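Section 4: Setting Up the Buzzer System for a Live Game Night

The Plavow buzzer kit ships in two gray tubs. Tub A holds the scoring console, the host remote and the power brick. Tub B holds 16 player buttons, the team lamps and every cable. If you booked the kit through the Ultwood depot you may also find a third tub full of foam hands. These are free. You do not have to use them.

Allow 86 minutes from unlocked door to first question. You can do it faster, and people do, and those people are the ones who call us from a ballroom with guests already sitting down.

4.1 Before you unpack

1. Find out where the power is. Ask to see the outlet. "There's one by the stage" is an answer we have heard about outlets in the kitchen.
2. Decide where the host will stand. The host needs a clear view of both team tables and a short walk to the console.
3. Put the two team tables at equal distances from the console. Contestants will measure this by eye, and they will bring it up when they lose.
4. Check that the venue's dinner service and your first round do not start at the same time. The kit can compete with many things. Prime rib is not among them.

Note: The console has to sit on a level surface. A folding table is fine. A piano lid is level but tends to upset the owner of the piano.

4.2 Connecting the console

1. Place the console on the host table with the row of sockets facing away from the audience.
2. Plug the power brick into the console first, then into the wall.
3. Turn the switch to STANDBY. The amber light comes on. Leave it there for now.
4. Run the long yellow cable to Team One and the long white cable to Team Two. Tape both to the floor along their whole length. Tape at each end only is how we lost an emcee for most of August.
5. Turn the switch to READY. The amber light goes off and the green light comes on.

CAUTION: Do not move the switch from STANDBY to READY with a button held down. The console will decide that button is broken and ignore it all night. To bring it back, return to STANDBY, let go of the button, and wait for the amber light to stop blinking.
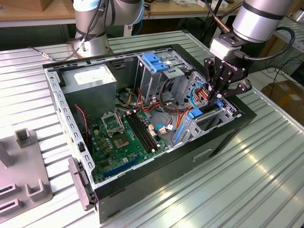 4.3 Connecting the player buttons

Each team box takes up to eight buttons. Most shows use 5 per side, in the style of the family quiz programs everybody's grandmother watched. The spare sockets can stay empty.

1. Plug the buttons in from left to right, starting with socket 1. Socket 1 is the team captain.
2. Hand each contestant a button and ask them to press it once. Once is a difficult idea for people holding a button, so be patient.
3. Check that the right lamp lights for each press. If Team One lights Team Two's lamp, the yellow and white cables are swapped at the console. Go back to 4.2, step 4.
4. Press two buttons together. Only one lamp should light. If both light, the lockout is off; hold LOCK on the host remote until the console chirps.

Note: The buttons are built for slapping. They are not built for being stood on, sat on, or dropped into a margarita. The Palamarchuk replacement buttons sold since last season have a rubber seal and survive splashes. We have not tested them in salt.

4.4 Loading the question set

Question sets come on a card that fits the slot under the console's front lip. The label faces up. If you are pushing hard, the label is facing down.

1. Switch to STANDBY.
2. Insert the card until it clicks.
3. Switch to READY. The display shows the name of the set and the number of rounds.
4. Use the arrows on the host remote to pick a starting round. Round 1 is a warm-up with easy questions. Corporate groups will tell you to skip it. Corporate groups need it more than anyone.

Custom questions about the guest of honor should be typed up and sent in before the event. Please have somebody who likes the guest of honor read them first. The Plivcombe office will load what you send, word for word, and has done so on occasions it now regrets.

CAUTION: Taking the card out in the middle of a round clears the score. The console does not remember who was winning. Both teams will.

4.5 Sound

1. Connect the console's AUDIO OUT to the house mixer with the short black cable.
2. Start with the mixer channel all the way down.
3. Press TEST on the host remote. You should hear, in order, the bell, the wrong-answer honk and the winner's fanfare.
4. Bring the level up until the bell is clear at the back of the room and the honk is funny. Past that point the honk stops being funny very quickly.

If the house has no mixer, the built-in speaker will cover a room of ordinary size with the doors closed. It will not cover a tent. It will not cover a tent next to a band.

4.6 Final check

Do this with the tables set and the doors still shut.

- Green light on, amber light off
- All buttons tested, both teams
- Lockout on
- Score at zero for both sides
- Host remote in the host's pocket, keypad locked (a pocket can award points)
- Cables taped
- Prizes out of reach of the contestants

If a lamp, button or cable fails during this check, swap it for a spare from Tub B and put a strip of red tape on the bad one. Do not put it back in the tub without the tape. The next host will find it, and it will be during the final round.

For scoring, ties, and what to do when a contestant demands a recount, go to Section 5.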